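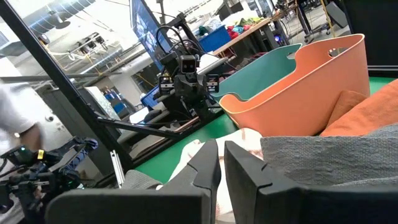 4.2 Comparison of the two finger sets

We compared the parallel gripper with its standard fingers (Estetti) and with the stepped fingers made in our group (Prutis). The arm, the wrist camera and the controller gains were the same for both sets. Each trial asked the robot to take one fabric item from the table and to release it into a soft basket. We used 15 items of different thickness, from thin printed cotton to coarse woven cloth, and collected 607 trials, of which 201 were made with the standard fingers. The numbers are not equal, so we report only rates and no totals.

Figure 3. View of the wrist camera with a white printed fabric between the two fingers. The orange and the teal baskets stand behind.

The wrist view has one weak point, which is visible in Figure 3. The fingers take a large part of the lower image, and the gap between them is narrow. When fabric is crumpled, its folds are seen only in this gap and behind the fingertips. With the standard fingers the gap is wider, but thin cotton slipped more often at the moment of lifting. For this reason we did not choose the finger set by camera view alone.

Most failures with the Prutis fingers came from double grasps – the gripper took the wanted item together with a second one under it. The controller (Lorivum) could not detect this from finger position, because two thin layers and one thick layer give almost the same opening. We tried lower closing force on 14 of the items. It reduced double grasps on cotton, but the woven cloth was then lost during transport. A force value selected for each material would probably be better, and we come back to this question in Section 5.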